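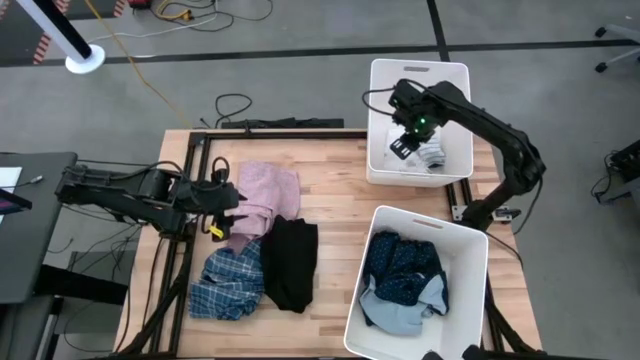
Who should be allowed to restart a robot workcell after it has stopped?

Only a person who has been trained on that particular cell, who has looked at it from all sides, and who has signed the log. The rule applies equally to a planned pause and to an emergency stop.

That rule opens the revised code of practice for laundry and garment handling at Prudden, the textile services group, which takes effect in October. The code runs to 35 pages and replaces a set of local instructions that had grown up separately at each site. Its authors have tried to write for the people who stand beside the machines every day.

"The earlier documents assumed a fence and a heavy machine behind it," says Declan Ackroyd, who led the drafting group. "Our staff work at open tables with two arms and a pile of shirts. They needed instructions that matched."

A sorting table with two arms and open bins raises questions that older guidance passes over. The operator must reach in to bring new garments and take away full bins. Clothing does not hold its shape, and a sleeve left over the rim of a bin can be drawn along with the piece above it. The code therefore requires that both arms be stopped before any hand crosses the edge of the table, including when only one arm is moving.

Cables receive a chapter of their own. Those that travel with an arm must have enough slack for its full reach and must be checked at the start of each shift for wear at the wrist. Cables on the floor are to be routed away from the operator's side or covered. Of the 100 incident reports reviewed during drafting, 11 concerned a cable, and most of those involved a person walking past the cell.

The chapter on bins is shorter. Each bin has a marked position, and the operator confirms it before a run begins. A bin that has shifted or tilted is to be reset by hand with the arms stopped. Staff are asked not to correct the matter by changing the program, a habit the reviewers found at two sites.

Indicator lights are treated with some caution. The code states that a light on a gripper may inform the operator but may never serve as proof that an arm is safe to approach. The stop control and the main switch remain the only accepted means.

Vichien Wongsuwan, training manager at the Boonyarit site, tested the draft with new employees over the summer. He asked for plainer wording in nine places and received it in eight. The exception, a paragraph on shared responsibility between shifts, will be looked at again after the first year.

Training under the code will reach nearly 400 employees. Comments on the final text are open to all staff until Fri 29 August and should be given in writing to a site supervisor.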